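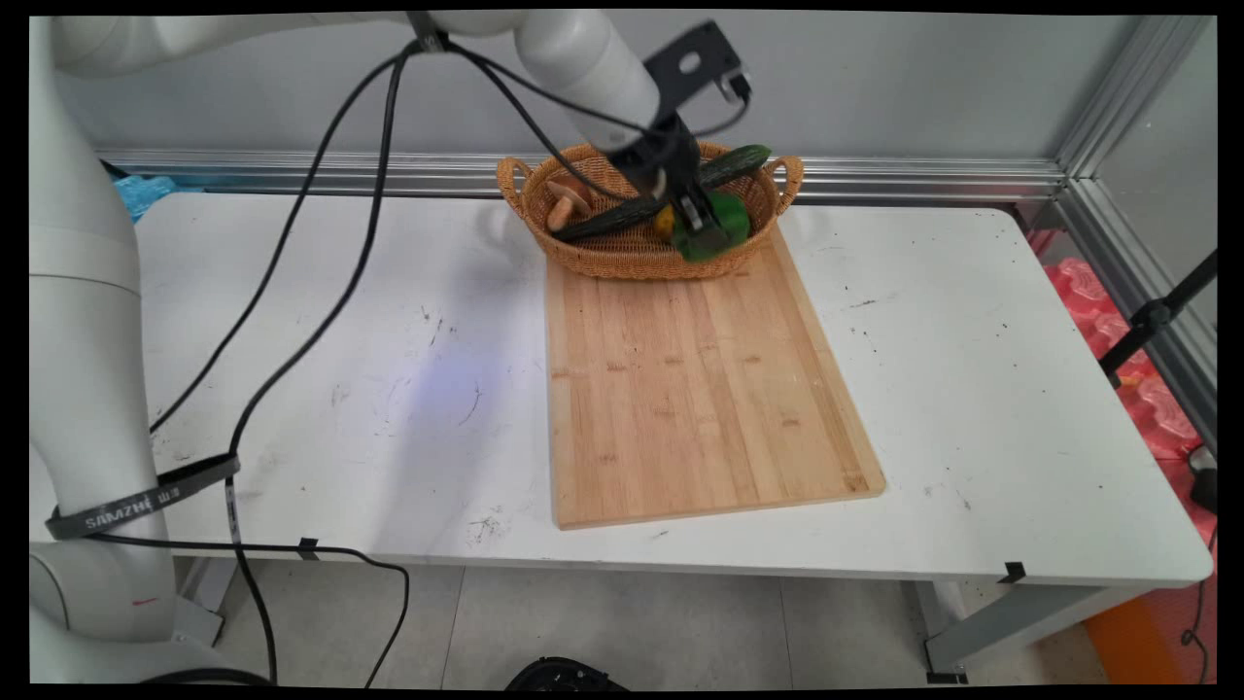
I have been trying since April to get the paper in our house under control. We moved to Dirkstead from Ukville with two boxes marked "desk" that should have been marked "everything I didn't want to look at." Bills, warranty cards, school letters, the manual for a dishwasher we left behind. I had tried a filing cabinet, a wall rack and an accordion folder, and none of them lasted. What has worked so far is a basket on a tabletop, open at the top like the one in the photo, where a hand can drop straight into it. If there's a lid or a drawer, I put the paper down next to it and walk away.

The basket sits on the small table by the back door. All paper goes in there first. I don't sort it on the way in. I used to stand in the kitchen opening envelopes while the pasta boiled, and that is how a car registration ended up under the toaster for most of a winter. Now the only rule for weekdays is that paper goes in the basket and stays there.

Thursday evening is when I empty it. I picked Thursday because trash and recycling go out Friday morning, so anything I throw away is out of the house before I can change my mind. I tip the whole thing out on the dining table and make piles. One is for things with a date on them. Another is for things I need to keep but don't need to do anything about. The recycling pile is always the biggest. It takes me half an hour if I've kept up and most of the evening if I haven't.

The dated pile is the one that used to cause trouble. I would pay the bill and then keep the paper in the same place as the unpaid ones, so I could never tell by looking. Now I write "paid" and the month on the front in marker, and it moves to the keep pile right then. I don't put it down in between. My sister-in-law, Ilse Bosman, does all of hers on her phone and thinks this is a strange way to live. She may be right, but she also missed a water bill last year when the email went to an old address, so I don't feel too bad about the marker.

For the keep pile I bought a pack of 50 plain manila folders and used far fewer than I expected. My first try at labels was much too detailed. I had one for electric, one for gas, one for water, one for trash service, and I spent more time looking for the right folder than I did filing. They are all in one folder now called House Bills. When I need to find something, I flip through it. The folder is not that thick.

The other folders are Car, Medical, School, Taxes, Work, and one that just says Luuk. That last one is for Luuk Desmet, who rented us the Ukville house and who still sends letters about the deposit. We're in a disagreement over a section of fence. I won't go into it here, but having every letter in one folder, in order, has already been useful. The amount in question is $319. I have spent more than that in time by now, I'm sure, but I'd like it settled.

Things I stopped keeping: receipts for groceries, bank statements I can pull up online, any manual for an appliance that I can find with a search, and the explanation pages that come with insurance cards. I kept the cards. I also threw out a stack of college notes that had been through 3 moves without being opened. I did read a few pages first. The handwriting was better than mine is now.

Things I still keep on paper even though I could scan them: the closing documents, birth certificates, vaccination records, and anything with a real signature on it. Those are in a small fireproof box on the closet floor. It's heavier than it looks and I've stubbed my toe on it more than once. I should move it to the back.

I did look at scanning everything. A coworker uses an app called Kaushik and likes it. I tried it for a weekend and got through maybe a quarter of one box. The scans were fine, but I hadn't decided what to keep yet, so I was carefully scanning things that belonged in the recycling. If I go back to it, I'll do it after the boxes are empty and only for the Taxes and Medical folders.

The kids' school papers are the part I haven't solved. Drawings and worksheets come home every day and they don't fit in the basket without burying the mail. For now there's a flat cardboard box under the sofa for artwork, and worksheets get looked at and recycled the same night. My daughter has started checking the recycling bin and pulling things back out. We've agreed she can keep whatever fits in the box, and when it's full she picks what goes. We haven't reached that point yet, so I can't say how it will go.

Of the original boxes from the move, the first is gone and flattened. The second is about half done, and what's left is mostly photographs and a thick envelope from Dasia, the print shop where my wife had our wedding invitations made. There are spare invitations in there, and the proofs, and the invoice. I'm leaving that one for her to go through.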